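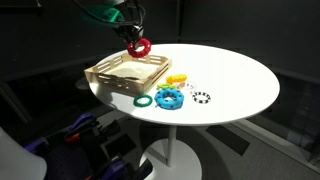

멘돈사 픽처스가 새 장편 〈플리르노(Flirnow)〉의 예고편과 포스터, 사운드트랙 수록곡 목록을 한꺼번에 공개했다. 배급은 톨티어가 맡았고, 국내 개봉은 3월로 잡혔다. 보도자료에는 "올봄 가장 뜨거운 로맨스 스릴러"라는 문구가 두 번 나온다. 본 사람이 아직 거의 없는 영화치고는 꽤 자신 있는 표현이다.

줄거리는 이렇다. 폐항을 앞둔 북쪽 항구 마을 부른데일(Wurndale)에 8년 전 사라진 남자가 돌아온다. 그 사이 다른 사람과 가정을 꾸린 여자는 남자를 숨겨 주기로 하고, 마을에는 마지막 여객선이 뜨는 날까지 2주가 남아 있다. 예고편은 여기까지를 아주 친절하게 설명한다. 지나치게 친절해서 여객선이 뜨는 장면까지 보여 준다. 누가 타고 누가 남는지도 눈썰미 있는 관객이라면 짐작할 수 있을 정도다. 반전이 더 있다는 뜻일 수도 있고, 그냥 예고편 편집을 급하게 했다는 뜻일 수도 있다.

상영시간은 133분으로 확정됐다. 지난가을 영화제 시장에 나온 자료에는 104분이라고 적혀 있었다. 29분이 늘어난 이유를 묻자 배급사 측은 "감독이 처음부터 구상한 호흡을 되찾은 것"이라고 답했다. 처음부터 구상한 호흡이라면 시장에서 바이어들에게 보여 준 것은 무엇이었는지에 대해서는 답이 없었다. 보통 이런 경우는 반대로 간다. 긴 판본을 먼저 돌리고 개봉 직전에 줄인다. 늘어난 분량이 추가 촬영분인지, 빼 두었던 장면을 다시 넣은 것인지도 확인되지 않았다. 겨울에 항구 세트에서 보충 촬영이 있었다는 이야기가 업계에 돌았지만 제작사는 "통상적인 후반 작업"이라고만 했다.

예고편 자체는 나쁘지 않다. 안개 낀 방파제를 길게 따라가는 첫 장면은 분위기가 있고, 두 주인공이 부엌에서 아무 말 없이 마주 앉은 장면도 괜찮다. 문제는 그다음이다. 중반부터 북소리가 쿵쿵 울리고 화면이 까맣게 꺼졌다 켜지기를 반복하는데, 최근 몇 년 사이 나온 스릴러 예고편 열 편 중 여덟 편은 이렇게 만들어졌다. 유명한 옛 발라드를 느리게 다시 부른 노래가 깔리는 것까지 똑같다. 이 곡은 정작 본편에는 나오지 않는다고 한다. 사운드트랙 수록곡 목록에도 없다.

그 사운드트랙도 조금 애매하다. 열네 곡이 실리는데 그중 다섯 곡은 "영화에서 영감을 받은" 노래다. 영화에 쓰이지 않았다는 말을 듣기 좋게 바꾼 것이다. 음반은 개봉 일주일 전에 디지털로 먼저 나오고, 한정판 LP는 개봉 이후 별도로 예약을 받는다. LP에 그 다섯 곡이 들어가는지는 공지에 적혀 있지 않다.

포스터는 세 종류다. 두 배우가 등을 맞댄 메인 포스터, 여객선 실루엣이 들어간 티저 포스터, 글자만 있는 극장 한정 포스터가 있다. 메인 포스터는 공개 직후부터 다른 영화 몇 편과 구도가 닮았다는 말을 듣고 있다. 등을 맞댄 남녀와 흐린 하늘이라는 조합에 주인이 있는 것은 아니니 표절 운운할 일은 아니지만, 굳이 이걸 골랐어야 했나 싶기는 하다. 글자만 있는 쪽이 가장 낫다.

규모 이야기도 빠지지 않는다. 톨티어는 국내에서 약 416개 스크린을 확보할 계획이라고 밝혔다. 계획이라는 단어에 밑줄을 그어 둘 필요가 있다. 같은 회사가 작년에 들여온 드라마도 비슷한 숫자를 내걸었다가 첫 주에 절반을 채우지 못했고, 둘째 주에는 오전 아홉 시와 밤 열한 시 반에만 상영하는 극장이 많았다. 비슷한 시기에 대형 애니메이션 속편이 두 편이나 걸려 있어 이번에도 사정이 크게 다를 것 같지 않다. 3월이라는 시점 역시 배급사는 "봄 극장가를 정조준했다"고 설명하지만, 시상식 시즌을 피한 날짜로 읽는 쪽도 있다.

해외 반응이라며 보도자료에 실린 짧은 호평 네 줄은 모두 출처가 "현지 관계자"로 되어 있다. 어느 매체인지, 어느 시사회인지 적혀 있지 않아 본 기사에는 옮기지 않는다. 언론 대상 시사는 개봉 이틀 전에 열릴 예정이다. 리뷰 엠바고가 풀리는 시각은 개봉 당일 오전 열 시라고 한다. 조조 관객은 평을 읽지 못하고 들어가게 된다.

관람 등급은 아직 심의 중이다. 예고편은 멘돈사 픽처스 공식 채널에서 볼 수 있고, 30초짜리 짧은 판본도 올라와 있다. 줄거리를 미리 알고 싶지 않다면 짧은 쪽을 권한다. 여객선 장면은 그쪽에 없다.

댓글 6

안개주의보
예고편 긴 거 먼저 봤는데 이 기사를 먼저 볼걸 그랬네요. 영화 다 본 기분입니다

필름통
늘어난 거면 무조건 재촬영이죠. 그래도 배우들 연기는 좋아 보이던데 기자님이 너무 삐딱하신 듯

moon_pier
북소리 쿵쿵 ㅋㅋㅋㅋ 진짜 요즘 다 똑같아요 그만 좀 했으면

조조만보는사람
엠바고가 개봉 당일 열 시면 좀 불안한데... 그래도 저는 첫 회 예매할 겁니다. 항구 나오는 영화는 다 봐요

필름통
@조조만보는사람 후기 부탁드려요. 괜찮다고 하시면 주말에 보러 갈게요

레코드판세일
LP 가격은 아직 안 나왔나요? 다섯 곡 빠지면 살 이유가 없는데 공지에 아무 말도 없네요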